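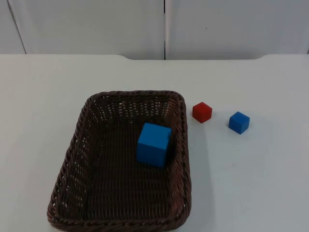

One reader wrote to me that he walked along the lake at Traltley for an hour and never found the old stadium, only a fence and new flats. For this reason I give the way step by step.

1. Leave the train at Biraretti and take the exit at the back.
2. Follow the water on your left for 1000 m, until the small bridge.
3. Cross it and go up the 70 steps. The remains of the east stand are behind the trees.

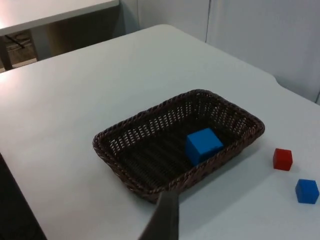
Blue cube in the wicker basket.

4. For the best view, walk 100 m more along the upper path. In April the leaves are still small and you can see the whole pitch.
5. Return by bus 343 from the Zasonell stop. Buy the ticket before you get on.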